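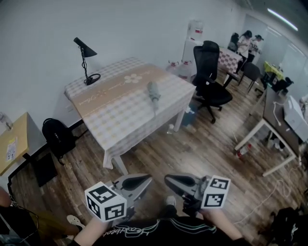 Mardi, 16 h 40. Collecte aux pinces tenues à main, salle du fond.

Repris le protocole de Sarla avec un cube de marqueurs sur le côté extérieur de chaque pince. Départ mains basses, pinces devant la table à nappe à carreaux, lampe noire au coin gauche. On garde ce départ pour toute la série.

Bilan au dépouillement : 357 épisodes enregistrés, 300 gardés. Presque tous les rejets viennent du cube droit, perdu quand le poignet tourne trop vers l'intérieur. Le gauche tient mieux. Italo pense à l'éclairage, moi plutôt à l'angle de montage. À trancher demain avec deux inclinaisons du support, même opérateur.

Recalage des deux trajectoires dans le repère tête : correct au repos, dérive visible sur les gestes rapides. Le filtre de Stefaniia lisse trop la fermeture des doigts, on perd l'instant du contact. Repassé les épisodes 1 à 40 sans filtre, c'est plus bruité mais exploitable.

Avec la série de janvier on arrive à 1 184 épisodes utilisables. Aurelio lance l'entraînement ce soir sur Skurkow, sans les épisodes à une seule main.

À faire : réimprimer les marqueurs, noter l'opérateur dans chaque fichier (oublié deux fois), demander à Yesenia la version à jour du script de tri.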